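Castaño's second album, on cassette and otherwise

05/06/2022

The second Castaño album, Nulum, has been out on download since February and the cassette has now followed. I bought both, the download first, and have spent more time comparing them than the music strictly needs. These are my notes.

The cassette comes from Fundden, who put out the first record as well. It is an edition of 497, hand numbered on the inside of the card. I don't know what happened to the other three. The shell is clear with white printing, and the tape is ferric, type I, recorded in real time according to the insert. Running order is the same as the download except that the two short pieces at the end of side A have been swapped. The swap makes sense on tape. The longer one fades out over nearly a minute of hiss, and the side ends with very little blank leader after it.

Total length is 50 minutes, so a side is 25, and the join falls between "Clollville" and the untitled track. On the download these two run together without a gap. I had assumed the cassette would spoil it, but the drone has been faded at the end of side A's final piece and brought back up at the start of side B, and you lose perhaps a bar.

The music is mostly two synthesisers and a drum machine, with a voice on three tracks. The first album had a lot of reverb on everything. Nulum is much drier. The kick drum is short and has almost nothing below 40 Hz, which leaves the bass line alone at the bottom, and on small speakers the difference between the two records is larger than it is on headphones. "Clollville" is the best example. It has one bass note for the first four minutes, and the filter is opened by hand - you can hear it catch slightly on the way up each time.

The vocals are the weak part. They are mixed low and doubled, and the doubling is loose enough that the consonants smear. On the tape this is worse, as you would expect. I played the third track with the noise reduction switched on and then off. Off is better. The insert doesn't say whether any was used in the recording, and the hi-hats go dull at once with it on.

Levels vary between the formats. The download is mastered fairly loud, with the peaks on the title track flattened when you look at the waveform. The cassette was clearly made from a different master, or at least an earlier one, and the snare on the same track has more of a front edge to it.
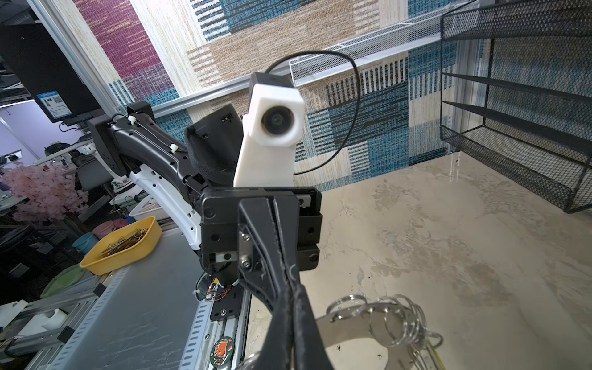

The title track is also where the arrangement is busiest. There are 19 seconds near the middle where both synthesisers play the same figure a beat apart, and the drum machine drops to a single closed hat. It sounds like an edit on the download. On the tape it sounds played, and I think that is down to the slight wobble in speed on my deck, which wants a new belt.

If you only want one, get the download for side A and put up with the loud mastering. If you have a decent deck, the tape is the better version of side B. Fundden still had copies when I ordered, and postage was reasonable. There is no vinyl planned that I can find mentioned anywhere.

I have not yet worked out what the untitled track is in. It counts as seven for most of its length and then doesn't.

Recent posts
Replacing the idler tyre on a cassette deck
Castaño: the first album again
Fundden label sampler, both sides
Ferric or chrome for home recording
Drum machines with individual outputs
Older posts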